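Cuaderno de la mesa común
23 de noviembre de 2013

La presentación del pan en la mesa del desayuno

Con la presente entrada se retoma la serie iniciada en julio, dedicada a los usos de la mesa en la casa de huéspedes Udura. Quien suscribe tuvo a su cargo el servicio de desayunos durante 7 años y conserva de aquella etapa un cuaderno de notas del que proceden casi todas las indicaciones siguientes. Se ha prescindido de las recetas, que ya fueron objeto de otras entradas.

Corresponde tratar en primer lugar la cesta. En Udura se emplearon durante mucho tiempo paneras de metal, herencia de la dirección anterior, hasta que se optó por el mimbre. La forma ovalada admite con holgura las piezas alargadas y ocupa menos fondo en la mesa que una redonda de igual capacidad. Conviene que sea poco profunda: el comensal debe poder elegir sin remover el contenido. 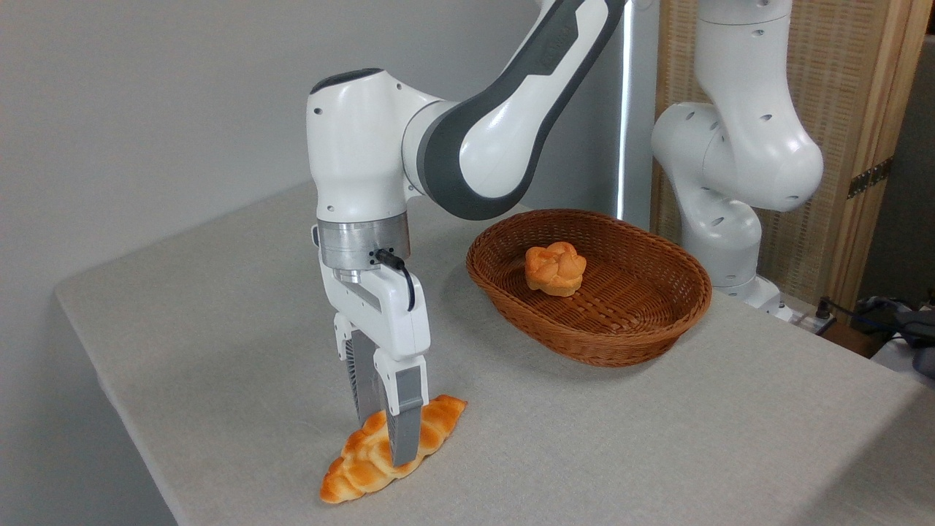

Fotografía: archivo de Civura. Reproducida con autorización.

El cruasán y el panecillo de forma de flor constituyen una pareja adecuada para una mesa pequeña. El primero se deshoja con facilidad y ha de tomarse por el centro, con presión muy leve, ya que las puntas son la parte más frágil. El segundo tolera mejor el traslado y puede ocupar su lugar en la cesta con antelación. Por esa razón, la norma de la casa establecía colocar primero los panecillos, hacia un lado, y reservar el resto del espacio para la bollería.

En cuanto al mantel, se mantiene la preferencia por el gris claro. El blanco fue norma hasta la reforma del comedor, y su abandono suscitó alguna objeción entre los huéspedes de más antigüedad. La experiencia ha sido favorable: el tono dorado de las cortezas y el rojizo del mimbre destacan sobre el gris sin necesidad de otro adorno. Los manteles de Udura se adquirieron a la casa Safavi, en un lote de 8, y de ellos siguen en uso casi todos.

Respecto de la cantidad, debe evitarse la cesta colmada. El señor Angus Kinnear, huésped habitual y lector puntual de este cuaderno, sostuvo por escrito la opinión contraria, por entender que una cesta a medio llenar transmite escasez. Se le respondió entonces, y se reitera ahora, que la reposición frecuente es preferible - y que el pan amontonado pierde la corteza.
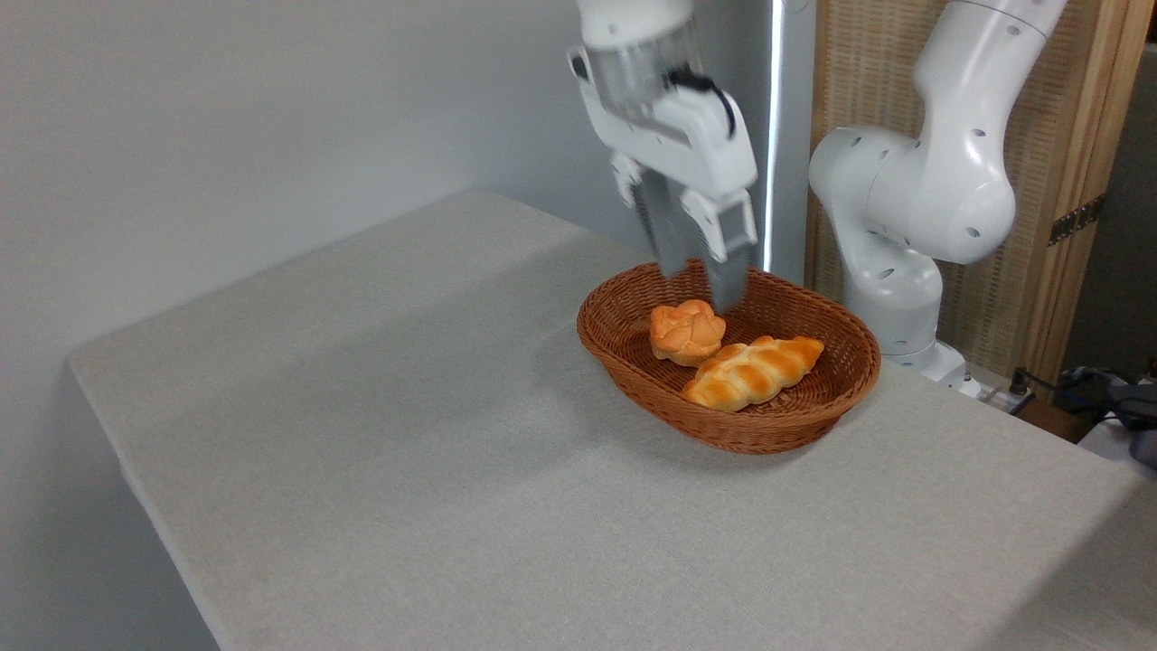 Cuadernos de Civura, núm. 7, pág. 525

Es aconsejable que los lóbulos del panecillo queden hacia arriba. También lo es dejar a la vista una parte del trenzado del fondo. No se recomienda el uso de servilleta interior con piezas glaseadas.

Para la conservación de la cesta basta un cepillo seco y de cerda blanda, pasado por el borde trenzado, donde se acumulan las migas. El producto Clarkix, del que se dio noticia en una entrada anterior, se reserva para las bandejas y no debe aplicarse sobre el mimbre.

Queda pendiente la cuestión de las mermeladas y su servicio en tarro o en cuenco, sobre la que se han recibido varias consultas.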